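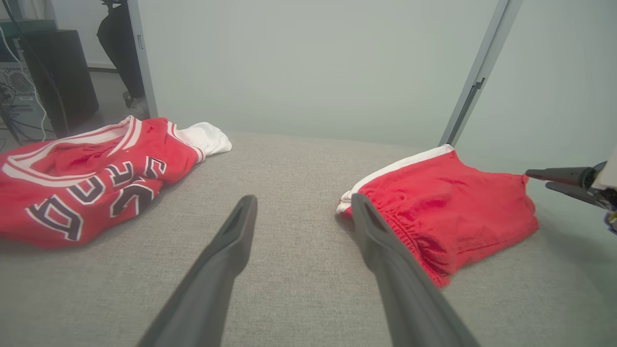
Wrist camera view: red jersey, red shorts, two grippers.

15 October 2019
Posted by the author of Wurken Notes

So I promised a post on the folding software back when I wrote up the table, and then I spent most of the time since then deleting things. Let me catch you up, because the project looks pretty different on the inside now (on the outside it's the same two arms and the same gray cloth).

Quick refresher for anyone new. Skurnari is my name for the whole stack, the thing that takes pictures in one end and pushes arm motions out the other. Vikota is the perception half. Fukuda is the planner. I named them all in one evening and I regret at least one of them, but they're in every import statement now, so they stay.

The big problem all summer was that Vikota thought of clothes as outlines. Find the blob, find the corners of the blob, hand the corners to Fukuda, done! This is great for a dish towel. A dish towel has four corners and very few opinions. A basketball jersey that's been dropped in a heap has something like a corner wherever the cloth happens to bunch up, and Vikota would cheerfully report all of them with high confidence. Then Fukuda would pick two, the arms would go grab them, and we'd end up with a slightly different heap.

The new version looks for parts instead of corners. Collar, hem, waistband, sleeve opening. The red jersey is my favorite test piece for this. Its collar has white and red stripes along the edge, so there's a strong pattern to lock onto even when the rest of the shirt is a crumpled mess. The big white 23 helps too, in a sneaky way. I don't read the digits — I just use the black outline around them as a hint about which way the cloth is turned. When the numbers are upside down to the camera, the collar guess should agree with that, and if it doesn't I throw out the guess and look again. That one check got rid of more bad grasps than the last two model retrains put together.

White stuff poking out is still a headache. Lining, undershirt, whatever it is, Vikota used to decide it was a separate garment and make a whole new plan for it. Now anything touching a bigger piece gets merged unless there's table showing in between. Crude, but it was ten lines of code and I was tired.

The shorts are the easy ones, or they should be. They lie pretty flat and the stripe shows up well against the red. My trouble there was the waistband, because gathered elastic makes a lot of tiny edges and the depth readings on it jump all over the place. I ended up smoothing just that region and leaving the rest alone. Smooth everything and you lose the hem.

Then there's the fingers. The wrist camera sees its own gripper all the time, big and dark and right in the middle of things, and for a long while I just painted a fixed black mask over that part of every picture. It worked right up until I opened the gripper wider than usual and a fingertip wandered out from under the mask and became, according to Vikota, a sock. The mask is now drawn from the joint readings, so it moves when the fingers move. I should have done it that way in December when I first wrote the thing.

The other arm is harder. From one wrist you sometimes catch the second gripper sneaking in from the side, and it needs masking too, which means both arms have to agree on what time it is. They didn't. One clock ran 386 milliseconds behind the other, and I'd been blaming my calibration for it! Once I stamped everything from a single source, the mask landed where it was supposed to and a whole pile of weird planner behavior went away with it.

On the Fukuda side, I cut the number of grasp candidates per round from 1000 down to whatever Vikota can actually put a part name on. Usually that's a handful. Planning feels instant now, and when it picks something dumb I can read the log and see why ("sleeve opening, left, score low, took it anyway"). The old logs were just coordinates and I'd sit there squinting at them.

I also added a background crop. Anything past the edge of the table is gone before Vikota sees it — door, floor, cables, people's legs, the works. I held off on that one for ages because I wanted the model to learn to ignore it all by itself. It didn't, and the crop took me one coffee.

Next on the list is the handoff, where one arm holds the collar and the other goes hunting for the hem. Right now the planner treats the two arms as polite strangers who never reach at the same time, and it's painfully slow to watch. I've got a branch where they move together. It runs in the simulator and I haven't let it near the real table yet. If you've done two-arm planning with cloth and have thoughts on when to lock the second arm out, leave me a comment, I'd love to hear them.

Recent posts
Picking a tablecloth for a robot
Why Fukuda kept choosing the same corner
4 ways I broke the gripper driver
Skurnari config files, cleaned up at last

Contact | © 2019 Wurken Notes | Back to top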